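Gakby 桌面零食收纳图文集 说明文档

版本 0.3,维护:Salamatu Sowah、Shuk-fan Chiu
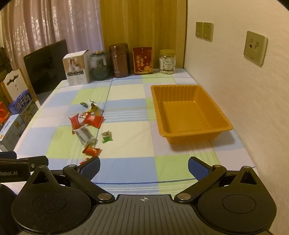
这个图文集收的是家里桌子上的糖果、点心和各种瓶瓶罐罐,以及把它们归拢起来的过程。我们俩都特别喜欢看别人家的零食桌!格子桌布上撒着几颗糖,后面靠边站一排罐子盒子,旁边再放一个橙色塑料托盘,光是这样一张桌子就能聊半天:哪些该进托盘,哪些留在外面随手拿,红色包装和金色包装要不要分开放。

目前内容
共 3497 张图片,分成 611 组,每组对应一张桌子的一次整理。文字记录是中文,少数标签保留了包装上的原文。桌子来自 50 户人家,有餐桌,也有书桌和茶几。

目录结构
images/ 图片,按组号分文件夹
notes/ 每组一份文字记录,txt 格式,UTF-8
labels.csv 物品标签表
changes.txt 改动记录

labels.csv 的字段
group_id 组号
item 物品名,例如:糖果、托盘、玻璃罐、保温杯、牛奶盒
wrap 包装颜色,可以写多个,用顿号隔开
place 位置:桌面中间、桌边、靠墙、托盘内
text 包装上能读出来的字,例如“纯牛奶”;读不清就空着
remark 备注,想写什么都行

标注时的几个约定
糖果按包装颜色记,口味一律不猜。绿色糖纸到底是薄荷还是苹果,我们争过好几轮,最后决定只写“绿色”。
透明罐和玻璃罐要分开。拿不准材质时写“透明罐”。
盖子颜色单独记在备注里。金色盖子在这批图片里出现得真多,Shuk-fan 每次看到都很开心,她自己厨房里就攒了一排。
散落的包装纸如果看不出里面有没有糖,写“小包装”。
桌布也要记!蓝绿白格子、碎花、纯色都有对应的标签。花哨的桌布上找小糖纸很费眼睛,这类组请多看一遍。
节庆图案的红盒子统一写“红色礼盒”,盒上的字和花纹放进 text 和 remark。

整理方式
各家没有统一标准,这也是我们觉得最有意思的地方。有人按颜色分,有人按大小分,有人把糖全倒进一个托盘就算完事(完全可以)。Pleldale 那几组喜欢把高的东西靠后放、矮的放前面,拿起来确实顺手,我自己家的桌子也改成这样了。

已知问题
约 115 组缺少文字记录,正在补。
早期几组里“托盘”和“浅盒”混用,还没有全部统一。
反光的糖纸颜色容易记错,金色和黄色尤其要留意。
notes/ 里有些记录特别长,是 Salamatu 周日下午写的,她一写到点心就停不下来,我们舍不得删。

下一步
想给罐子单独做一张表,把高矮、盖子和里面装的东西分列出来。Nukden 的几位朋友答应寄一批茶几的图片过来,太期待了!另外 Pan 小组提过要加抽屉里的零食,这个还在商量,抽屉的光线比较难办。

参与和反馈
发现标签有误,请直接改 labels.csv,并在 changes.txt 里添一行,写清组号和改了什么。新增物品名之前先搜一下表里有没有近义的说法,“水杯”“杯子”“保温杯”已经够让人头疼了。也欢迎寄自家桌子的记录来,乱一点没关系,越是平常的桌子我们越爱看。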